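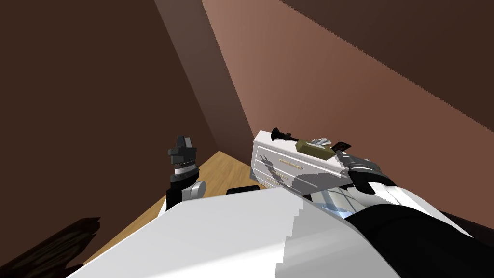

How do you teach a robot to tidy up?

If you wanted to teach your little cousin to put the socks away, you'd probably say "watch me" and then do it. Robots can learn a bit like that too, and I get to be one of the people they learn from. It's my favourite part of my job!

I work at a small robot lab in Delldale. I look after a robot we call Damix, who has two arms with a gripper on the end of each one. A gripper is a robot's hand, more or less, only with fewer fingers and no fingernails to chew.

Being the robot's driver

When I teach Damix something, I sit in a chair and hold a controller in each hand. I move my left hand and the robot's left arm moves. I move my right hand and (you guessed it) the right arm moves. I squeeze a trigger and the gripper closes. The grown-up word for this is teleoperation. "Tele" means far away, like in telephone and television, and "operation" means making something work. So it's making something work from far away, even if far away is only the other side of the room.

The whole time I'm driving, the computer is taking notes. It saves what the robot's cameras saw and where every joint in its arms was, many times each second. One go at a job, from start to finish, is called a demonstration. Say the job is picking up a small box from the top of a dresser. I reach, I squeeze, I lift, I put it down in the right spot, and there's one demonstration done.

Then I do it again. And again! For our first tidying job I recorded 134 demonstrations and my thumbs were very tired. I ate a lot of mandarins that week.

Why so many?

Try this. Put a spoon on the table and pick it up. Now turn the spoon sideways and pick it up. Now put it right behind a cup. Did you move your hand the same way each time? I bet you didn't. You changed your plan without even thinking, but a robot that has only seen the spoon in one place can get badly stuck when the spoon moves. So I shuffle things around between goes, and the computer gets to see lots of different ways of doing the same job.

Practising in a pretend room

We don't always use the real Damix. Quite often we use a pretend one, inside a computer program called a simulator. It's a bit like a video game where the room has walls and a floor and furniture, and things fall down if you let go of them. Ours is called Gomgate. I drive the pretend robot with the same controllers, and what I see is what the robot's own cameras would see, so sometimes the whole room is on a steep tilt and a big chunk of my own robot is in the way. The first time I tried it I had to keep leaning my head over. You do get used to it.

The good thing about a pretend room is that nothing breaks. I have knocked things off a pretend dresser more times than I'd like to tell my boss. I press reset and they all pop back. Between all the drivers, we've now saved 1,488 demonstrations in Gomgate, and we kept 1,103 of them for teaching. The others had mistakes in them we didn't want the robot to copy.

Moving the arm by hand

There's another way to show a robot what to do, and it works on a real one. You switch the arm to a floppy mode, take hold of it, and gently push it through the job yourself. Have you ever had someone hold your hand to help you write a letter of the alphabet? Same idea. We do this with our smaller arm, the Iordache, which has a padded grip near its wrist.

Then the robot has a go

After all that, a learning program looks through the demonstrations and hunts for patterns. When the box is over there, the arm goes this way. When the gripper is close, it slows down. Then I put my controllers down, sit on my hands and let the robot try by itself. Its first tries can be pretty wobbly, so we watch where it goes wrong, and I go back to my chair and record some more of that bit.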